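Drollton's bottle return hall opens its doors for the winter

Deposit center moves into the old Rinaldi shoe store, with longer hours and a warm place to wait

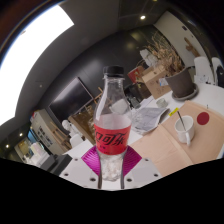
Where do residents take their empties now? Everything that used to go to the trailer behind the fire station goes to the former Rinaldi shoe store at 38 Flerkau Street, through the side door next to the bus shelter.

The move has been talked about in Drollton for so long that a fair number of people had stopped believing in it, and so there was a good deal of cheerful grumbling in the line on opening morning about who had lost which bet. The old trailer served the town faithfully enough, but anyone who ever stood outside it in a sleet storm with two bags of cans and a tired toddler will not be sorry to see it go. The new hall has a heated front room, a long bench left over from the shoe store days, and a counter low enough to slide a heavy bag onto without lifting it to your chin.

"I fitted half this town for school shoes on that bench, and now they're all back on it with their empties," said Cinzia Bortolotti, who worked the floor at Rinaldi until the store closed and has been hired to run the front counter. She has kept the brass foot measure on the wall behind her, and she says children ask to try it more often than she would have guessed. She is happy to oblige as long as there isn't a line.

The town took over the lease in July, and most of the months since then went into the floor. The old carpet came up easily, but the boards under it had gone soft near the back wall, where a radiator had been leaking for years without anybody noticing. Once those were replaced and a drain was put in for washing down, the rest of the work moved along quickly. The shop windows are the same ones people remember, and the gold lettering over the door has been left in place for now, so if you are looking for the hall and find yourself standing under a sign for fine footwear, you are at the right address.

Drop-offs work much as they did before. Small loads are taken at the counter while you wait, and you leave with either cash or a slip that can be spent at Fustari Market across the street. Bigger loads, meaning anything over 200 containers, can be left at the back in a tagged bag and settled up later, with the money put on account under your name or the name of a group. The school band, the garden club and the swim team already have accounts, and any other local group can ask for one at the counter by filling out a short form. There is no charge for it.

Plastic, glass and cans are all accepted, provided they are empty. The labels should stay on, and staff would dearly like people to stop peeling them off in the belief that it helps. Caps may stay on too. A bottle with a few dents in it is fine, and so is one that has been squeezed a bit to make room in the bag, but anything torn open or flattened so far that it won't stand up may have to be turned down. Drinks bought abroad or in another state usually don't carry the local deposit, and those can go in the plain recycling bin just inside the door so that you don't have to haul them home again.

A rinse is appreciated, particularly for juice and milk. The old trailer had a well-earned reputation among the wasps of Drollton every summer, and the neighbors on Flerkau Street were quite frank at the planning meeting about not wanting to inherit it. The town has promised them that full bags will be kept indoors and picked up every weekday evening, and that nothing made of glass will be tipped after supper time.

Parking was the other sore point at that meeting, and it isn't entirely solved. There are two short-stay spaces directly in front of the hall, and they were taken for most of opening morning. Drivers are asked to use the lot behind Fustari Market when those are full, and to please leave the bus shelter clear - the driver on the early route has already had to sound his horn more than he likes. People who come on foot can borrow a pull cart from the hall and bring it back the next time they visit.

For those who can't manage the trip, the doorstep pickup that started last year will carry on through the winter. It is meant for older residents and for anyone laid up with an injury or an illness, and the waiting list is short at the moment. Requests can be made at the counter or through the town office, and a neighbor or relative is welcome to call on someone's behalf.

The opening itself was a modest affair. There was coffee in the big urn from the library, and a tray of almond cookies that Bortolotti baked from her mother's recipe and that disappeared well before the speeches, which were in any case very short. The mayor's office sent a potted fern. By closing time the hall had paid out $408 in deposits, a good part of it to a pair of brothers from Mill Lane who had been saving their empties in the garage ever since the lease was signed, and whose mother said she was looking forward to parking the car in there again.

The front room may find other uses as well. The library has asked about putting a shelf of swap books by the bench, and there is talk of a coat rack where people can leave a winter jacket that no longer fits and take one that does. Neither has been settled, though Bortolotti says the hooks from the old stockroom are still in a box under the counter if anyone cares to put them up.

The hall is open on weekdays from 9 a.m. to 6 p.m. through the end of December 2025, with shorter hours over the holidays that will be posted on the door. The trailer behind the fire station is locked and will be hauled away as soon as the ground is hard enough for the truck. Residents are asked not to leave bags beside it in the meantime.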